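Nondlow grasp stack – software release inspection, Mallia bench
Checklist with reviewer comments
Release under review: planner and perception update, September
Status: not cleared. See items 4, 7 and 9.

1. Build installs on a clean machine from the written steps
PASS
Comment: It did, on the second try. The first try stopped on a missing package that the steps don't list. Add it to the steps. "Everyone has it already" was the answer last release too.

2. Emergency stop ends motion from every software state
PASS
Comment: Tested from idle, planning, moving and recovering. I would like to see the same test with the logger running at full rate, as the logger is what blocked the stop thread in the Jalledach build. The ticket says fixed. The ticket doesn't say how.

3. Speed and force limits load from file and can't be overridden by a script
PASS WITH COMMENT
Comment: Limits load. A script that tries to raise them gets a warning and is refused. The warning goes to a log that fills up with other warnings, so I doubt anyone would see it. Make it an error and stop the run.

4. Perception reports "nothing found" when it finds nothing
FAIL
Comment: Out of 1509 replayed samples, 679 came back with no object, and the planner was handed the last known pose for those instead. The release notes call this "graceful fallback." I call it moving toward an old guess. Either the planner gets told there is no detection or this item stays failed.

5. Confidence values mean something
NOT SHOWN
Comment: The Naseri detector prints a confidence for every result. I asked what a value of 0.9 was checked against and was sent the training report. That is a different question. Leave the threshold where it was until there is a plot from our own tables.

6. Thin and see-through items handled or refused
NOT SHOWN
Comment: The test set is mostly boxes and mugs. A frosted sheet with the tabletop showing through it gives the segmenter almost nothing to work with except a bright edge and some glare. I'd accept a clean refusal. What I won't accept is a mask that wanders off along the wood grain and still gets passed down the line.

7. Gripper model in the planner matches the gripper on the bench
FAIL
Comment: The collision model has square, flat-faced fingers. The real pads have angled tops that come to a point on the inner side, and the padding has some thickness of its own. The planner's closing gap is therefore wrong before any pose error is added.
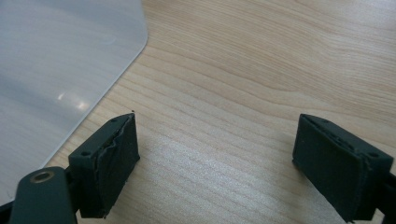 Checklist and comments: M. Reviewer, Nondlow controls

The padding on the left finger is torn and ragged along the inner face, and the right one looks uneven too. Contact settings in the config still assume a new, even pad. Before anyone tunes the grip controller again, replace the padding and measure the gap. I have watched people tune around a bad pad before – the numbers look great until the pad gets changed.

8. Planner gives up within its time limit
PASS
Comment: Limit is 30 seconds and it holds. Whether anyone wants to wait that long for a refusal is another matter. The old limit was 3 and I haven't heard a good case for the change.

9. A failed run can be replayed from its log
FAIL
Comment: The camera stream and the joint stream use different clocks. The replay tool lines them up by arrival time, so a replay shows what the logger received and when. It can't tell me what the planner knew when it chose the motion. One clock, please, and write down which.

10. Config version saved with each run
PASS
Comment: Saved, and the hash matches. Good. Local edits are flagged as well.

Needed before the next inspection: fixes for 4 and 9, a new finger model for 7, and pads replaced on both sides. Items 5 and 6 can come in as test results with no code change. Send the raw logs along with the summary page.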